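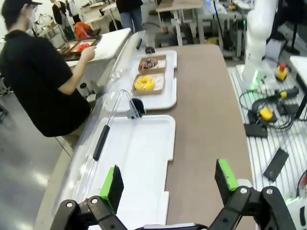
Issue 231, page 4

Mornings at the Burgate counter

Ariel Policarpio opened a small bakery on Burgate after many years of working for other people. We met at four in the afternoon, when the shop was quiet and the last coffee was already poured.

I asked first about the beginning. "I was not a baker," Policarpio told me. "I was making deliveries for Derken, the flour company. Every day I carried the bags into other kitchens and I smelled the bread. One day I asked if I can stay and watch."

The kitchen was Bañez, on the other side of the river, and the watching became a job that lasted 20 years. The work started at 2 in the morning. "In the first winter I slept on the bus and missed my stop many times. The driver learned my face and he would shout for me." 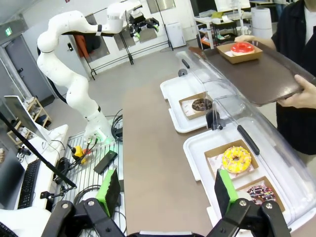

The dough was the hardest part to learn. In November the kitchen was cold and the dough was slow, and in summer it ran away from everybody. "The old bakers did not use a clock. They pushed with one finger and they said, wait. I wanted a number. They did not have a number for me."

When Bañez closed, a friend suggested a place at Hesura, the big hall near the station. Policarpio visited it and said no. The rent was too high, and the customers there were always running for a train. "I want that a person can stand and choose for a long time. Children need a long time. Some of them change their mind after I close the box."

We spoke also about prices, which is a sad subject for every small shop now. Butter costs more, and so does sugar. Policarpio raised the prices once and wrote a letter to put on the door. "I wrote it four times. My sister corrected the spelling. People read it and they still came in, so I took it down after a month." 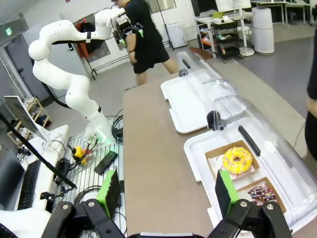 Pink and yellow frosting, both with sprinkles.

Will there be a second shop? Policarpio laughed at this question and looked at the oven. "My knees say no. Maybe I will teach somebody. If a delivery driver asks me to stay and watch, I will give him an apron."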